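The owner of Keltlow, a linen and uniform rental laundry on the east side of the river, starts her day before most of her customers have turned over in bed. By five the boiler is up. By half past, the first cart of restaurant napkins has been weighed and is waiting for a machine.

She bought the business nine years ago from the couple who started it, and she still runs it out of the same building. It has a loading dock at the back, a front office with two desks, and a plant floor in between that is too warm for most of the year.

"People think of us as a laundry, and we do wash things," she said. "But mostly what I sell is the next clean one. A restaurant doesn't want to own napkins. It wants to open a bag on Friday and have them be there."

Keltlow serves 79 accounts. Most are restaurants and caterers, with a few salons, two small hotels and a church that rents tablecloths for its suppers. The largest account is a banquet hall that can go through 3000 napkins over a wedding weekend and then order almost nothing until the next one.

That unevenness is the hard part of the work, she said. The machines cost the same to own whether they are full or not, and the people who run them need steady hours.

"I won't send somebody home at ten in the morning because a hotel had a slow week," she said. "So you find things for them to do. You mend. You sort out the old stock. You clean behind the dryers, and believe me, there is always something behind the dryers."

She came to the trade from bookkeeping. Her first job out of school was in the office of a grocery wholesaler, and she says the two businesses are closer than they look. Both come down to thin margins, early trucks and knowing what is sitting on the shelf.

The previous owners kept their counts on index cards. She moved everything to a spreadsheet in her first winter, and later to a stock program called Satstead, which she describes as fine. It tells her what went out and what came back. It does not tell her why a steakhouse that sent out 400 napkins' worth of business last month is short by a whole bundle.

"They end up in glove compartments," she said. "They end up as rags in the kitchen. One chef told me he'd never seen one of ours in his life, and he was wiping down a cutting board with it while he said so."

Customers pay a loss charge when the shortage gets large. She dislikes sending those bills and usually calls first. Often the missing pieces appear a week later, stuffed in the bottom of a bag with the aprons.

Color is another subject she can talk about for a long time. White is the easiest to keep, she said, as it can be washed hot and bleached. Black fades to a brownish gray that looks worse under restaurant lights than it does on the folding table. Red is popular in December and February and has to be kept away from everything else for its first few washes.

"New red goes in with red," she said. "I have it written on the wall. I wrote it up there after an incident with some bathrobes."

The robes belonged to one of the hotels. She replaced all 32 of them and kept the account.

Much of the floor's output depends on one machine, a flatwork ironer made by Dreßler that was already old when she took over. It takes in damp linen at one end and sends it out pressed and dry at the other. When it stopped in April with a failed bearing, the plant was without it for two full days, and the staff finished tablecloths on the hand presses until late in the evening.

A new one would cost more than the building's roof did, she said. She had the bearing replaced, along with the one on the other side while the covers were off. The repairman told her the rollers had years left in them. She has decided to believe him.

She is more careful about soap. Keltlow has used a detergent from Cuvura for most of her time there, and she changed the dose last year after the city's water got harder. The wrong dose leaves cloth stiff, and stiff napkins will not hold a fold. Customers notice the fold before they notice anything else.

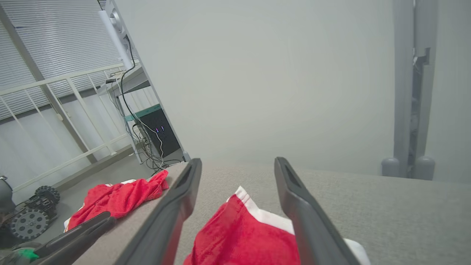 How long does a rented napkin last before it has to be retired? Roughly a year in a busy restaurant, she said, and longer in a place that only serves dinner.

The end usually comes at the hem. The stitching goes first at the corners, then the edge starts to roll, and after that the ironer catches it. Stains account for fewer losses than most people expect. Candle wax and grease can be dealt with. Ink is bad, and so is rust, which gets on cloth from wet metal shelving in the back of a kitchen.

Retired pieces are bundled and sold by the pound to auto shops and printers. She used to give some away to an animal shelter until the shelter asked her to stop. It had run out of room.

Her staff has changed less than her equipment. Several of the people on the floor were there before she was, and in her first months she mostly asked them questions. The most useful lesson, she said, was to stand at the receiving end on a Monday and open the bags herself.

"You learn a lot about a restaurant from its dirty linen – forks, mostly," she said. "We find a lot of forks." – They go into a tub by the dock, and the drivers return them with the next delivery.

She has been asked whether she wants to grow. A competitor across the county closed its plant and she could have taken on most of its customers. She took a handful, all of them on streets her trucks already drove. The others would have meant a second shift, and she did not want to be responsible for a boiler at midnight.

Her lease has a few more years to run, and she expects to renew it. She would like better fans. She would also like the banquet hall to tell her about its weddings earlier than the Tuesday before.

"I've asked," she said. "They say they'll put me on the email."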